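Finness Publishes Maintenance Schedule for Two-Arm Tabletop Cell

GRALLSTEAD, December 11, 2019 – Finness today released the maintenance schedule for its two-arm tabletop handling cell at the Grallstead workshop. The schedule sets out how the cell is checked before each shift, how its cables and grippers are cared for, and who may return it to service after a repair. It is available at no charge to schools, training centres and small firms operating similar equipment.

The cell entered regular use in June. It is used for sorting and placing household goods, work that requires the arms to reach across one another's space many times an hour. Finness reviewed the workshop log over that period and found that most stoppages were traced to cabling and loose fasteners. Motor faults accounted for very few.

"The arms themselves have given us little trouble," said Anqi Lu, Maintenance Lead at Finness. "Our time goes into the cable runs. A cable that is tied too tightly at the wrist will pull when the elbow folds, and one that is too slack will catch on whatever is on the table. The schedule puts in writing what our technicians had been doing from memory."

Daily checks

Before power is applied, the operator moves each arm by hand through its full reach and watches the cable at the wrist, the elbow and the base. Ties are replaced if they have slipped or cut into the outer jacket. The fasteners along each link are checked with a hand driver, and the gripper fingertips are wiped with a dry cloth. The daily check takes around 10 minutes.

Periodic service

After every 72 hours of running time, the cell is shut down and locked out. Technicians brush debris from the toothed rack at the front of the table, inspect the teeth for wear and confirm that the beam above it is secure. Wiring at the small electronic modules is examined for chafing. Camera brackets are then checked for movement, and any bracket that has shifted is reset and its camera recalibrated.

Return to service

Following any repair, both arms must complete a reach test over a fully laid table. Mugs, jars, packages and an open bag are set out on one side and a tray on the other, and the technician observes cable clearance as the arms pass over them. Two consecutive runs without contact or snagging are required before the cell is signed back into use.
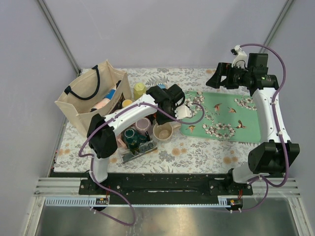 Availability and training

Printed copies of the schedule may be requested from the Finness office in Grallstead. Peng, which supplies replacement cable sets to the workshop, will include a copy with each order. A half-day training session for technicians will be offered at the Tromow site in the new year, with registration details to follow.

About Finness

Finness builds and services small automated handling equipment for workshops, laboratories and training providers. Its head office and main workshop are located in Grallstead.

Media enquiries: Communications Office, Finness, Grallstead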